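**Small stuff on the work table – trays, dishes, or just leave it out?**

*Workroom & Desk Tidying › Surfaces*

---

**pinfeather_mo** wrote:

Quick one before I lose the will. I've got a shared table, light wood, and it collects *bits*. Rings, keys, those fluffy pads, odd cords. Every time someone needs the surface it all gets shoved to one end and then something rolls off and we spend half an hour on the floor with a torch.

Things I've tried:

- a muffin tin (ugly, noisy)
- a drawer organiser, the Kröger one. Fine but it lives in a drawer so nobody uses it
- shouting

What I want is something that sits on top, takes small metal stuff without scratching, and can be moved in one go. Budget is 18 quid, might stretch a bit. What do you all use?

---

**tallboy77** wrote:

Tray. Any tray. Felt in the bottom. Done.

---

**gristle_and_twine** wrote:

disagree with tray, sorry. Trays fill up. You put one ring in it on Monday-ish and by the end of the week it's got receipts, a dead battery, half a biscuit. I had a lovely one from Caluva and it turned into a bin with handles.

Foam sheet over the whole table. White, so you can see what you've dropped. Stuff doesn't roll, doesn't clink, doesn't scratch. When you're finished pick everything off it and put the sheet behind the door.

---

**pinfeather_mo** wrote:

Oh we've got the foam already! Should have said. Big white one, covers most of it. It does stop the rolling, I'll give you that. Doesn't stop the *spreading* though.

This is how it was when I came to start sorting:
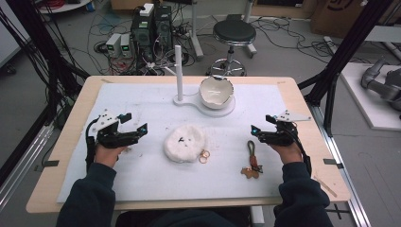 *Table, before. Fluffy pad, gold rings, keychain, and the bowl on its stand at the back.*

So the pad is the thing I keep moving and never put away, the rings always end up in a little heap next to it, and the keychain with the leaf just sort of goes where it wants. The bowl is a whole other topic.

---

**tallboy77** wrote:

that's not even messy?? I was expecting a disaster. Three things and a bowl.

---

**oddsocks_in_april** wrote:

What happened to the rim of the bowl

---

**pinfeather_mo** wrote:

Broken. Don't ask, wasn't me. I can't decide whether to mend it or chuck it. Inside is still perfect, lovely shiny white, it's just the edge that's all jagged.

---

**gristle_and_twine** wrote:

Chuck it. A jagged rim on a table where people are reaching about for rings is asking for a cut finger.

---

**oddsocks_in_april** wrote:

Noooo keep it. File the edge down. Wet and dry paper, 200 grit to start then go finer, keep it wet, wear a mask because the dust is horrible. I've done two mugs and a soap dish. You end up with a wobbly rim but it's smooth and it looks like you meant it. Then THAT's your ring dish. Problem solved, cost you nothing.

---

**gristle_and_twine** wrote:

"Smooth" until the glaze flakes. I've done one as well and it shed little slivers for months. Not putting my hand in that.

---

**oddsocks_in_april** wrote:

then you stopped too early. Mine's been on the windowsill since April, no slivers. You do have to go right round the inside lip too not just the top, people forget that.

---

**tallboy77** wrote:

can we get back to trays

---

**marl_and_chalk** wrote:

Coming at this from the jewellery side (hobby, not paid, don't get excited). Brassy coloured rings heaped together is not great if they're plated. They rub. If they're all linked to each other that's worse cos you can't lay them flat. Small soft pouch, one for each lot, hang it on a hook. Wouldn't put them in a ceramic bowl at all, mended or not. Plated stuff on glaze goes *tink tink tink* and then you've got a scuff.

Also the pad: looks like it's got bits in it on top? Little dark specks. If that's for buffing don't use it on anything shiny til you've cleaned it. One bit of grit and you've put a scratch in whatever you were polishing. Pick them off with tweezers, then a wash in luke warm water, squeeze, don't wring, dry it on its edge.

---

**pinfeather_mo** wrote:

Ohh I hadn't clocked the specks. No idea what they are. Right, tweezers.

Pouches is a good shout for the rings. Do you label them?

---

**marl_and_chalk** wrote:

Different colours. I label nothing, I'd only lose the labels.

---

**tallboy77** wrote:

I label everything lol. Resutness do a pack of 37 tie-on tags, buff card, the string's a bit rubbish but the tags are fine. Re-string them with cotton.

---

**gristle_and_twine** wrote:

37 is such a strange number to sell anything in

---

**tallboy77** wrote:

I know. I've checked. It's always 37.

---

**hob_nail** wrote:

Why's no one talking about the keychain. Keys and keychain type stuff should never be on a work surface, hook by the door, end of. Ours has a cord loop similar to that, olive-ish, it hangs beautifully, that's what the loop is FOR. The leaf charm will be the first thing to snag on the foam and tear a lump out.

Hooks: get the screw in sort. The sticky ones come off the second the heating goes on.

---

**oddsocks_in_april** wrote:

Sticky ones are fine if you clean the wall first!! Meths, leave it to dry, press for a full minute, then LEAVE IT overnight before you hang anything. Everybody skips the overnight.

---

**hob_nail** wrote:

did all that. Came off. Took the paint with it.

---

**oddsocks_in_april** wrote:

Then it's your paint.

---

**gristle_and_twine** wrote:

Back to the foam for a sec, couple of things:

- Tape the table at the corners or sides so you know where the sheet goes back. Saves faffing.
- Wipe it, don't hoover it. Hoover sucks up the edge and it tears.
- Don't store it rolled, it never lies flat again. Ask me how I know
- Turn it over now and then, the side you lean on goes thin

---

**pinfeather_mo** wrote:

Got tape marks on there, black, left and right. Ignored by all.

And yes to the not rolling. The last sheet was rolled for a winter and it was like trying to work on a slide.

---

**marl_and_chalk** wrote:

What's the white stand the bowl is on? That flat base with the tall post. If it's yours to use I'd keep the stand even if the bowl goes. Rings over the post, or hang the keychain off it.

---

**pinfeather_mo** wrote:

Hm. Hadn't thought of that. Post is pretty thin so rings should go over it, I'd have to try. Might be a bit tippy with weight up at the top? The base is flat and a decent size on the one side, sort of a rounded keyhole shape.

---

**hob_nail** wrote:

it'll tip. The post's at one end. Put something heavy on the wide bit.

---

**oddsocks_in_april** wrote:

Like a BOWL

---

**gristle_and_twine** wrote:

a sanded, non-lethal bowl, I suppose. Fine.

---

**tallboy77** wrote:

Lighting? Half of losing small things is you can't see them. I've got the Lumen clip-on, does 5 brightnesses, I only use the top one. Put it low and to the side, so that rings throw a shadow. Straight overhead on white foam and everything just vanishes.

---

**marl_and_chalk** wrote:

Second this. Low and sideways. Works for dropped beads too.

---

**pinfeather_mo** wrote:

OK so what I'm going to try, in order:

1. Keychain on a hook by the door (screw in, sorry oddsocks)
2. Pad: tweezers, wash, then in a lidded tub. Not back on the table
3. Rings in a pouch for now, post later if it doesn't topple
4. Bowl. Get some wet and dry and have a go. If it slivers it goes in the bin and gristle can say so
5. No tray

---

**tallboy77** wrote:

No tray. Unbelievable

---

**oddsocks_in_april** wrote:

Post a pic of the rim when you've done it. And start with the worst bit, so you know how far down you've got to go all the way round. If you start on a good bit you end up doing it twice.

---

**hob_nail** wrote:

what size tub for the pad? I've got one the same sort of thing, round, and it goes flat if the lid presses on it

---

**pinfeather_mo** wrote:

Haven't picked one yet. Will measure it dry and come back to you. Probbaly an old ice cream tub knowing me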